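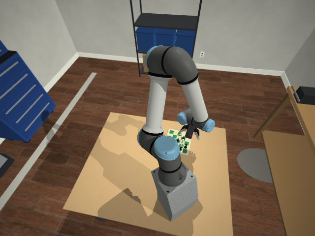
Image: Plikton shared drive, renders folder

Workshop notebook, June
Finishing trials, oil on light timber

Started on the offcuts Saturday morning. Aim is to settle on one oil for the bench tops before we commit to a full drum. Three candidates: the Nivico hardwax we already have on the shelf, the Etura penetrating oil, and plain raw linseed as the control. All test pieces cut from the same board and planed the same day. Grit is the other variable, so each oil gets a set sanded to 120 and a set taken further.

Humidity in the shop was 58 per cent when I opened up, higher than I'd like. The door stayed shut till lunch and the heater was on low. Wrote the figure on the back of every piece in pencil so we don't argue about it later.

Nivico goes on thick. I worked it in with a white pad, left it fifteen minutes, wiped off the excess with cotton rag. End grain took far more than the faces. Colour change is slight, a bit more yellow than the bare wood but still pale. Smell is strong for the first hour, then tolerable.

Etura is thinner and runs. Put down newspaper next time. It soaked in quickly on the 120 pieces and sat on top of the finer ones, so anything past 180 is probably wasted effort with this one. The tin says to recoat the same day. I didn't, and will do half the set on Monday's schedule and half straight away on the next round to see if it matters.

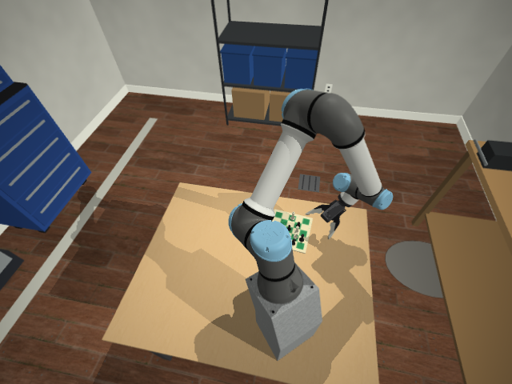
Linseed was linseed. Still tacky at four o'clock and I don't expect much from it before the end of the week. Two of the pieces picked up dust off the rack and will need a light rub before the second coat. I've moved them to the closed cupboard.

Rags: all of them hung flat on the outside line, single layer, then into the water bucket with the lid on. Please do the same if you use any of these. The old habit of balling them up on the end of the bench has to stop.

Water test, first pass, done on last month's Nivico samples while I waited. Put a wet mug on each for 3 hours. The two-coat sample had a faint ring that was gone by the time I packed up. The one-coat sample kept its ring and the grain had lifted enough to feel with a fingertip. So two coats minimum, and a cut-back between with a grey pad.

Coverage: I got roughly 200 mL over the full set for the first coat of Nivico, including what ended up in the rag. Haven't worked that back to a per-square-metre number yet. The Asadi quote assumed much better than that – worth checking before anyone signs off on it.

Colour is going to be the sticking point. The brief for the tops asks for light tan with the grain showing and no orange. Under the fluoros everything looks fine. By the window the linseed control is already warmer than the others and it'll only get darker with age. I'll leave one strip of each taped over so there's bare wood to compare against. 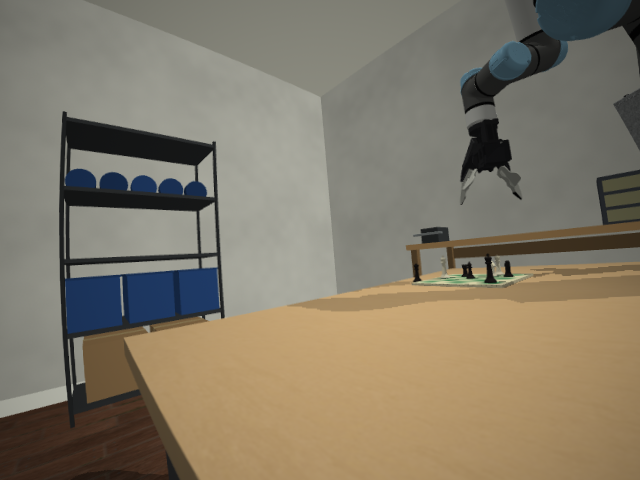
Light tan tabletop with a faint grain, chessboard towards the far side. Render.

Still to do
– second coat on the Nivico and half the Etura
– weigh the tins before and after this time
– find the good scraper, the blue-handled one has a nick in it
– ask Asadi what pad they used for their sample board
– edges: break them before oiling, the sharp ones wiped through to bare wood on nearly every piece

Left the heater off and the vent open overnight. Will check the tack on the linseed first thing.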